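Foduvine 3 review: arm controller and camera package for home simulation

I have been using Foduvine 3 with the Gollomon gripper model for most of the winter. Our group tests navigation and pick-up routines in simulated apartments before anything goes onto hardware, and we wanted a controller that could handle the arm and the camera without two separate setup files. Foduvine does that. It has some rough spots, and a few of them will matter to you if you depend on vision.

Setup took me one afternoon. The installer puts the arm, the gripper and the default camera in place, and the included apartment loads the first time you start it. I had to edit the joint limits by hand, as the ones that ship with the package stop the wrist short of its real range. Wen-hsiung Chiu had the same problem on his machine and fixed it the same way.

The gripper model is the best part of the package. The joints move at believable speeds, the fingers close evenly, and contact with a flat object is stable. There is a square marker on top of the body for checking the arm position against the camera. With the arm held low it stays in view at the bottom of the picture, so you can check your calibration while looking out across the floor.

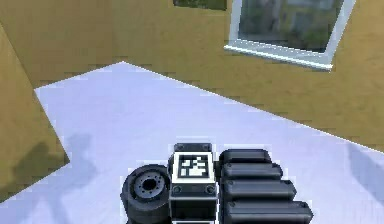

Can the camera and the arm run at different rates?

They can run at separate rates, set in the same file. The arm rate has to be a whole multiple of the camera rate, and the controller refuses to start if it isn't.

The default camera gives you 540 lines and a 70 degree field of view. That is enough for driving and for finding large furniture. For grasping I found it thin. Edges come out stair-stepped, particularly where dark things meet the pale floor, and our segmentation code kept finding small false corners there. You can raise the resolution, but the frame rate drops quickly and there is no smoothing option in the menu. I ended up blurring the input slightly in our own code.

The Oneo camera add-on costs extra and is worth it if you work near tabletops. It has better exposure control. The apartment's floor is very bright and the cabinet and chairs are very dark, and with the default camera I had to pick one or the other. Hoi-yan Wu ran the add-on and the default back to back on the same route and got fewer lost objects with the Oneo, mainly on the black cabinet.

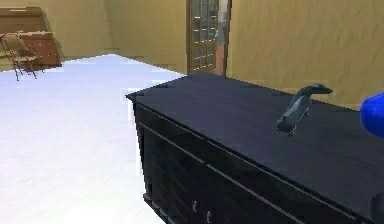 The add-on's manual is short and leaves out the gain setting completely. You will find it under the lens tab.

Path planning is fine in open space. Close to furniture it gets cautious and sometimes stops with no message. I set up a run of 20 approaches to the dining table from different starting points. The planner finished most of them, but the ones that began near the wall took long detours, and two ended with the arm folded and the base standing still. Restarting the planner clears it. Restarting the whole controller is not needed, whatever the help page tells you.

Thin chair legs are the other weak point. The default collision shapes treat a chair as a solid box, so the arm will not reach between the legs or over a low part of the seat. Kerubo Odera swapped in finer shapes from an older project and that helped, at the cost of slower loading.
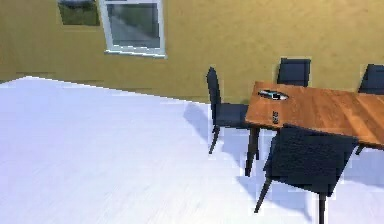
Tseng, March

An update to the review after the latest patch. The joint limits are now correct on a fresh install, so you can skip the manual edit. The planner writes a message when it stops, and in my case it was complaining about the near side chair every time. The collision boxes have not changed.

Support answered both of my emails within a day. The second answer told me to use a menu item that was removed in the previous version, so I wrote again and am still waiting.

I would buy it again for the gripper model and the single setup file. If your work is mostly vision, get the Oneo add-on at the same time and plan on doing your own edge cleanup. Ivana Sepúlveda is testing the package with a two-arm setup now, and I will add her results when she has them.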